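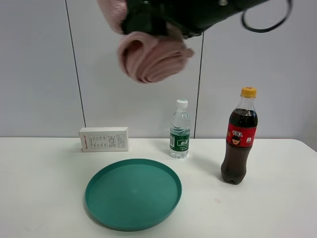 Side camera view, towel held above the table.

drallora-towel: data card

Recordings for training and testing the Drallora grasp planner on soft objects. Kept by Ada Valentini at Tralham. Last changed 7/1/18.

Contents

2,493 episodes in total: 731 set aside for validation, 451 for testing, the rest for training. Each episode is one folder with joint states, gripper commands and video from 2 cameras, fixed and wrist.
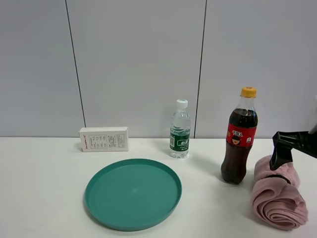 The planner takes a coarse mask and a list of things to avoid, and returns a grasp pose with an approach direction. Masks come from the Noston segmenter, run on the fixed camera only. Rolled cloth is labelled as one object, band included, so the pink towel beside the cola bottle gets a single mask. The bottles, box and plate go in the avoid list.

Loading

1. Unpack the archive and set DRALLORA_DATA to the top folder.

2. Run check_index.py. It stops at the first missing file - fix that before going on. 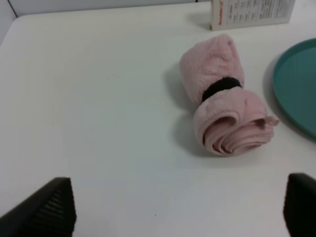
3. Run the Ismail converter if you need wrist video at the same rate as the joint log.

Known problems

Masks on water bottles are often too small, as the segmenter loses the clear plastic near the neck. 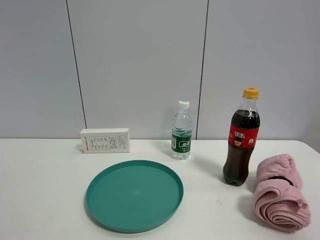
Cola bottles are less trouble, but some early masks leave out the cap. We plan to redo these and will raise the version number when we do.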